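Office Ergonomics and Work Posture
Lecture 3: Standing, carrying and the load on the back

Notes prepared by Keyvan Salehi

In the last lecture we spoke about sitting. We saw that the best chair does not help much if the person stays in it the whole morning without moving. Today we go on with standing and with carrying, which many students think belong only to factories and warehouses. Office people also stand, and they also carry: laptops, boxes of paper, bags on the way to work.

1. What the spine does when we stand

The spine seen from the side has curves. In the neck and in the lower back it curves inward, and in the chest part it curves outward. When a person stands in a relaxed way, these curves share the weight of the head, the arms and the trunk. The muscles along the back work only a little.

The trouble begins when the weight moves away from the middle line. If you lean the head forward to read a small text, the muscles at the back of the neck must hold it. The farther the head goes forward, the harder they work. The same happens in the lower back when the arms are stretched in front of the body. Please remember the word "moment" from the first lecture: force multiplied by distance. A light object far from the body can be as tiring as a heavy object close to it.

2. Static work

Static work means that a muscle is tight and does not change its length. Holding a telephone at the ear is static work. Walking is dynamic work. In dynamic work the muscle becomes tight and loose in turn, and this helps the blood to flow. In static work the blood flow is smaller, so the muscle gets tired sooner, even if the force is small.

For this reason I do not like the advice "stand straight and do not move." A person who follows it will have pain before lunch. A better advice is to change the position often: put one foot a little forward, move the weight to the other leg, take a few steps.

3. Carrying on the back

A load on the back is usually easier than the same load in one hand, if it is high and close to the body. Both shoulder straps should be used. When only one strap is used, the shoulder on that side goes up, and the spine bends to the side to keep the balance. 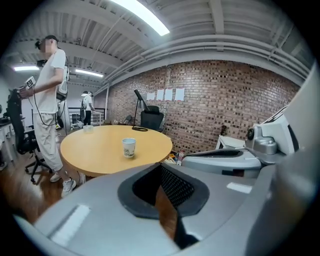 Keyvan mentioned in class that a load on the back leaves the hands free but makes people forget what the hands are doing, and Unov replied that this was exactly his experience with tablets: his shoulders never hurt from the bag, only from holding the tablet up at the chest for a whole meeting. I think the remark is correct. We should look at the two loads together, the one which hangs on the back and the one which is in the hands.

When both are present, check the following:

- The elbows should stay near the sides of the body.
- The straps should be short enough that the load does not pull backward.
- The neck should not bend down for a long time. If the person must look at the hands, give breaks.
- Heavy things go in the part of the bag nearest to the back.

4. Floors and shoes

A hard floor is tiring for the feet and the calves. Where people stand at one place for long, for example at a reception desk, a soft mat can help. The edges of the mat must be flat so that no one falls over them. A chair on wheels should not stand partly on the mat.

Shoes should have space for the toes and should hold the heel. Very flat and thin soles are not good for long standing, and high heels move the weight to the front of the foot and change the curve of the lower back.

5. The standing desk

Many students ask me if they should buy one. My answer is that it can be useful when it goes up and down easily. If it takes effort to change the height, people will leave it in one position. Set the desk so that the forearms are level with the floor and the wrists are straight. The screen must go up together with the body, otherwise the neck pays for it.

Exercise for next time

Observe yourself at work or in the library for about 2 hours. Write down each time you change your position and what made you change it (pain, a call, thirst, a colleague). Bring the list to the seminar. Please do not correct your posture for the exercise, I want to see the true habits.

Reader comments

Kinyua: Thank you for the notes. Is the exercise also for those who work standing all day? I am in a shop in the afternoons.

Keyvan Salehi: Yes, please do it in the shop. Write also what shoes you wear.

Pastus: In section 3, does the rule about heavy things hold for a bag with wheels too?

Keyvan Salehi: For pulling it is different, we will come to it in the lecture on pushing and pulling.

Related notes
Lecture 2: Sitting and the office chair
Lecture 4: Pushing, pulling and lifting
Light and glare at the screen
Short list of terms

Contact: Keyvan Salehi, by the course message board | Copyright by the author, free to copy for class use | Back to top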